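Gathering Demonstrations for a Two-Arm Fruit Packing Task
Final project report, Robot Learning Lab Course
Arben Popescu

1. Goal

The goal of this project was to collect a set of demonstrations that a learning system could use to copy a simple two-arm job: putting toy fruit into a basket. Training the policy was part of a second project in the same course, so this report covers the collection only. I describe the setup, how the episodes were recorded, how I sorted them, and what I would change.

The plan at the start of February was 200 usable episodes. I recorded 387 in total and kept a little more than half of them.

2. Setup

The two arms are mounted on one base in front of a table. They are driven by teleoperation. The operator moves a pair of leader arms and the robot follows. The recording software is called Hattar and was written by students from an earlier year. It saves the joint positions, the gripper openings and the camera streams with one shared clock. Before each session I ran a short check that all streams were live, because in the first week one wrist camera had stopped sending and I lost a whole afternoon of work.

I used one camera with a wide view of the table and one at each wrist. The wide view is the better one for knowing where everything is. The wrist views are the better ones for the last part of a grasp or a release.

3. The task

An episode starts with the fruit on the table and the basket near the middle. The operator picks up one piece at a time and places it in the basket. The episode ends when all of the pieces are inside and both grippers have moved clear of the rim. Either arm may be used for any piece. I first tried a fixed rule (left arm for the left half of the table, right arm for the right half), but it led to awkward reaches near the middle and I dropped it.
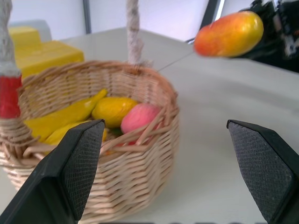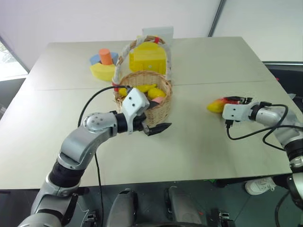
The choice of a basket with a handle made the task harder than I expected. In the first sessions I used an open plastic tray, and almost every release worked. With the basket, the gripper has to come in from the side and stay low enough to miss the handle, but high enough to clear the rim. A large piece like the mango, held up by a robot arm in both views, leaves less room for error than the lemon. I settled on a slow approach from the side with a short stop before the release. The stop also makes the episodes easier to cut into segments later.

4. Sorting the episodes

I watched every episode once at double speed and gave it one of three labels: clean, recovered or failed. Clean means no dropped pieces and no contact with the handle. Recovered means something went wrong and the operator fixed it within the episode. Failed means the basket tipped over, a piece left the table, or the recording was not complete.

I kept the clean and recovered episodes in separate folders. The group that trains the policy asked for this so they could test with and without the recovered ones. I held back 40 of the clean episodes for evaluation.

Most of the failed episodes came from the early sessions. The usual cause was a gripper catching the handle on the way out. A smaller number came from the operator letting go too soon.

5. Problems

Camera and arm cables can hang near the basket. When a cable touched the handle during a recording, I labeled the episode as usual and added a note. I don't know yet if this matters for training.

Other toys on the table were not removed between sessions, and I did not write down their positions at first. From the third session on I moved them on purpose, so that the policy would not learn to use them as landmarks.

There were only 2 operators, and our styles are different. I tend to place the pieces close together, while my partner drops them from higher up. The operator is stored with each episode.

6. What I would change

I would start with the basket on day one and skip the tray. I would also write the labels right after each episode, while it is still fresh, and tie the cables back before the first recording of the day. The file format and folder layout are described in the appendix.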